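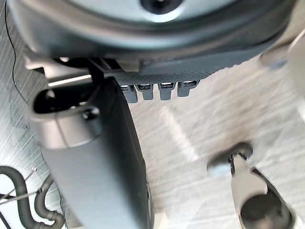 Workroom notes, 2 January 2019

The Soltimard workroom is open again after the holiday break, and the shelves along the back wall have been rearranged. Fabric is now sorted by weight, with cotton and linen on the lower shelves and wool above. Thread, zippers and buttons have moved to the drawers by the door. Pattern envelopes are in the tall cabinet, filed by garment type and then by size.

Hajnalka Fodor has printed new labels for the drawers. If you take something out and can't tell where it goes, leave it in the gray tray on her desk and she will put it away.

Members with projects in the 3 storage bins under the stairs need to collect them or add a name tag by the end of the month. Untagged work will be moved to Room 116 and kept there until April.

The ironing station stays where it was. Please empty the water tank and unplug the iron when you finish.

We still need clear jars with lids, any size, for beads and snaps. Drop them off at the Okafor Street entrance during open hours. Questions about bins or storage space can go to Lorraine Ashby at the front desk.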